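**May 12, 2022**

**Lallel adds balloons to its list of two-handed tasks**

Lallel, the robotics firm that moved into the old printing works on Tomisitz Road two years ago, has begun recording a new set of demonstrations for its learning system. The work involves balloons, clear plastic and ribbon, and it is being done on a pair of white robot arms with jointed hands.

The recordings are meant to give the system examples of handling light, thin material with two hands at once. Each one is made by a person operating the arms from a station in the next room.
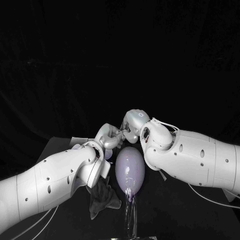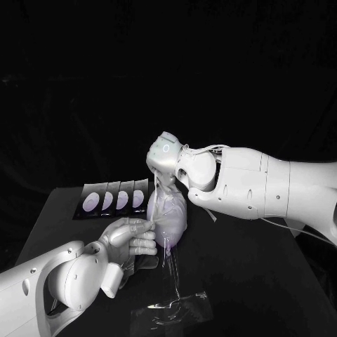
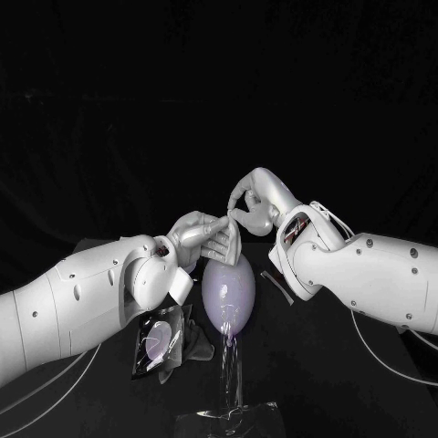 Two arms at work above the black table at Tomisitz Road.

The company said it plans to gather 600 demonstrations for the set. Recording started in March and has gone more slowly than the earlier sets, which covered folding cloths, stacking cups and putting lids on jars. An operator doing cloths could finish a good number before a break. With balloons, a single demonstration can take several minutes, and many are thrown out.

A demonstration is kept if the operator completes the step that was asked for and the recording has no gaps. It is thrown out if the balloon bursts or leaves the table, or if someone has to reach in. Attempts where the operator fumbles and then recovers are kept and given a separate tag. Lallel said those have been useful in its earlier sets, where the system had learned to do a task cleanly but had no idea what to do after dropping something.

The steps are recorded one at a time. An operator may be asked to pick up a ribbon and bring it to the other hand, to hold a balloon by its neck, or to draw a piece of film away from the one beneath it. Longer recordings that join several steps together will come at the end, when the operators have had more practice.

Balloons were chosen over several other materials. The firm had looked at bread bags and produce bags, and at one point at tissue paper, which tore too often to be worth the trouble. A balloon moves when it is touched, changes shape when it is squeezed, and has a small neck that has to be found and held. Clear ribbon and film are hard to pick out on camera, and the firm wanted examples of that too.

Light purple balloons are being used for now. Other colours will be brought in later so the system doesn't come to depend on one. The black table and curtain will stay for the first part of the set, and after that some of the recordings will be repeated on a light table with ordinary shelving behind.

The lighting took most of a week to settle. Overhead lights put a glare on the plastic that washed out the edges, and turning them off left the hands in shadow. The lamps have ended up to the side and fairly high. Operators still complain about the glare, and a few have asked for the film to be swapped for something duller. The company has said no to that, as the film is the kind used in ordinary packaging.

There are 31 operators on the roster, most of them part-time. They work in short shifts and are asked to stop when their hands get tired. New operators spend their first shifts on cups and cloths and are moved to balloons only after they have passed a short check. Some have come from sewing and upholstery work, and a few are students at the Chauvin campus across the river.

The operators wear gloves that track their fingers and watch the table on a screen. They can't feel what the robot hands are touching. A few said that was the hardest thing to get used to, particularly with film, where it is difficult to tell by eye whether the fingers have closed on one layer or two. Several have taken to lifting slightly and waiting before they go on. The written instructions have since been changed to suggest it.

Every recording is labelled by a second person, who watches it through and marks where each step begins and ends. The labeller also notes which hand was holding and which was moving. When the operator and the labeller disagree about whether a step was finished, the recording goes into a separate pile and is looked at once a week. That pile has grown since the balloon work began. Much of the disagreement is over ribbons, and whether one that is resting against a finger counts as held. The rule at the moment is that it has to lift off the table with the hand.

Labelling is done with software from Brarora, which Lallel has used since its first set. The firm had to add several new tags this spring, among them one for a ribbon that has twisted around another and one for film that sticks to a hand after it has been let go. Older recordings won't be relabelled.

The arms have needed more looking after than usual. Static is a nuisance on dry days, when film clings to the fingers and has to be brushed off between attempts. The finger joints are wiped down at the end of each shift, and cables are checked at the start of the next one. Roughly two days were lost in April to a fault in one wrist, and the operators were moved to labelling while it was fixed.

Burst balloons are swept up right away and kept out of the recycling. The company said it is buying its supplies in small lots until it knows how many it will go through. Balloons are replaced once they start to soften, and the operators have been asked to note it on the sheet when they change one partway through a shift.

No training has been done on the balloon recordings yet. The engineers want at least half the set in hand before they try, and they expect the first results to be poor. With the cups, the system needed three rounds of training and another batch of examples before it could be left to run through the task by itself. The company wouldn't give a date for the balloons, and said the pace would depend on how many recordings pass the weekly check.

The tests, when they come, will be done on the same arms and the same table. The system will be asked to do single steps first, with an operator standing by to stop it. Failed tests will be recorded and gone through by the labellers in the same way as the demonstrations, and if one kind of failure comes up often, the operators will be asked to record more examples of that step.

Lallel said it has no plan to sell anything that handles balloons. Its customers are mostly small packing businesses, and their work involves a good deal of bagging, wrapping and tying that is still done by hand. The firm has been asked about produce bags more than anything else, and will return to those once the present set is finished. A set on drawstrings has been talked about as well, and one on paper sacks.

The company does not share its recordings outside the building, though it has agreed to let the Chauvin campus use part of the cloth set for coursework next year. A similar arrangement for the balloon set is possible but hasn't been discussed in any detail. Recordings contain the view of the table and the movements of the arms, and do not include sound or the operator's face.

Evening shifts will be added next month. Lallel is taking on more operators for them and says no background in robotics is needed. Applicants are asked to come in for a short trial at the gloves, which is paid. Parking on the Tomisitz Road side is limited until the resurfacing is done, and visitors should use the rear lot and the loading entrance.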